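Uvine Sample Store: progress report to the Lambrakis Fund
Prepared by Anastasia Andreadis
11 November 2018

Where we are

The grant was made in June to bring the small-tube collection at Uvine into a usable state: new racks, new labels, one register in place of three notebooks and a spreadsheet. I was asked to say how far we have got and whether the second payment should go ahead on the original terms. We have got less far than the plan said we would, and I would change the terms before paying.

Periklis Drakos has read this and disagrees with parts of it. Where he does, I say so.

Racks

The old racks were a mixture, some warped, some with holes too wide for the tubes we use. The application promised that clear racks would make it possible to check a whole row without lifting anything out. I was doubtful when I read that sentence and I am doubtful now. Clear acrylic lets you see that a tube is there. It does not let you see easily what is in it, particularly when both tube and contents are colourless, and most of ours are.

Staff have ended up laying a dark cloth under the rack, which helps a little with the outlines. It was not in the plan and cost next to nothing. I mention it because the plan gave a good deal of space to lighting, and the lighting has so far made glare on the top plates and not much else.

The racks themselves are sound. Those from Husteck sit flat and the plates have not shifted. The first delivery from Firach went back, as the holes in the upper and lower plates did not line up and tubes stood at a lean. The replacements are better. I would still not order from them again without seeing one first.

Tubes and contents

The tubes are plain, transparent plastic, round at the bottom, and they cannot be stood on a bench. Every one that comes out of a rack has to be held until it goes back into one. The original timetable took no account of this. It allowed for checking as if a tube could be put down while somebody wrote the entry.

Small volumes are the other difficulty. A drop of clear liquid can sit part of the way up the tube, well above the rounded end, and it is mostly the light on it that gives it away.
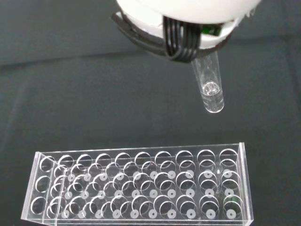
Labels and register

The printed labels stick well on a clean tube and badly on one that has been handled. We have gone back to labelling before filling, which is what the old notebook advised and what the project set out to replace.

The register is open and in use, with 61 racks entered. That figure sounds healthy, and I would ask the Fund not to lean on it. It means that each rack has a number, a shelf and a named keeper. It does not mean that every tube in it has been looked at. In 8 of those racks the contents have been checked tube by tube against the notebooks, and in two of the eight the notebooks and the tubes did not agree. Periklis thinks the mismatches are old copying mistakes and will turn out to be harmless. He may be right. We have not yet shown it, and I would not describe the register as reliable until we have.

Training

Two sessions were held, both on handling and returning tubes. Attendance was good. The handout said to grip at the upper end, lower straight down and let go only when the tube is seated, and people can repeat that back. Whether they do it at the end of a long afternoon I cannot tell you. We have no record of misplaced tubes from before the project, so any claim of improvement would be guesswork.

Spending

Racks came in under budget, owing to the Firach refund. Labels went over. The lighting money is spent and I do not think it was well spent. Periklis would like to move the lamps and try again before we write them off, and I have agreed, provided no more is bought.

What I recommend

Release the second payment for checking time only. Hold back the sum set aside for further racks until the contents of those already entered have been compared with the notebooks.

Drop the phrase "fully visible storage" from the project summary. It is still on the Uvine web page and it promises something the racks do not do.

Ask for the next report to give checked racks and entered racks as separate figures. Periklis would prefer a single percentage, and I have told him I will not sign one.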